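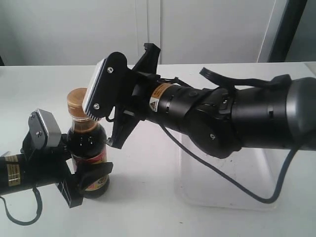

Care of the Two-Arm Bench at Dallitwood

The two-arm bench at Dallitwood has now completed its second month of regular service, and several colleagues at our Prorndale site have asked how it is maintained between sessions. I have set out our current practice in this post. It reflects the bench as it stands in April and will be revised when the Stougaard cell is brought into use.

The principal task on the bench is the handling of small capped bottles. One arm holds the bottle upright near its base while the other works at the cap. The arrangement places very different demands on the two grippers, and for that reason they are inspected separately.

Finger pads

The right gripper has a ridged rubber pad on its lower finger, fixed to a rounded plate by two screws. The grooves collect dust and, in time, a film of whatever has been on the outside of the glass. We wipe the pad with a damp lint-free cloth at the end of each session and allow it to dry with the jaws open. Solvents are not used. An earlier pad was cleaned with alcohol over several weeks and hardened to the point where it no longer held a cap without slipping.

Pads are replaced every 100 hours of running time, or sooner if the ridges have begun to round over. The screws are tightened by hand with the short driver kept in the bench drawer. Please do not use the powered driver, however convenient it may be. Omid Amini spent most of an afternoon removing a stripped screw last month and has asked me to repeat this point in writing.

The left gripper requires less attention. Its metal pad block does not wear in the same way, but the two screws that hold it can work free, and a small amount of play there is enough to tilt the bottle. We check it by closing the jaws on a gauge block and pressing lightly from the side.

Cables

Most of our stoppages have come from cables. The cable hanging beneath the right arm needs enough slack for the full turn of the wrist - too little and it pulls at the connector, too much and it sweeps the tabletop. Before each session the operator moves both arms through their complete range at reduced speed and watches the loops over the joints. Any cable that touches a bottle or a storage bin during this check is dressed again before work begins.

Warm-up and alignment

The arms are run without load for 30 minutes in the morning. Alignment is then checked by bringing the two grippers to a shared reference point above the center of the table. An offset of more than 2 millimeters is reported to Flistau, who hold the service contract, and bottle work is suspended until they have replied.

Records

Each check is entered in the bench log with the time and the initials of the operator. The log currently stands at 89 entries. Warning labels on the arms are to be kept clean and legible, and a label that has begun to lift should be recorded there as well.

One matter remains open. The right gripper has developed a faint click on closing, which Omid attributes to the finger mount and I attribute to the drive. Flistau have been sent a recording, and I will add their findings to this post when they arrive.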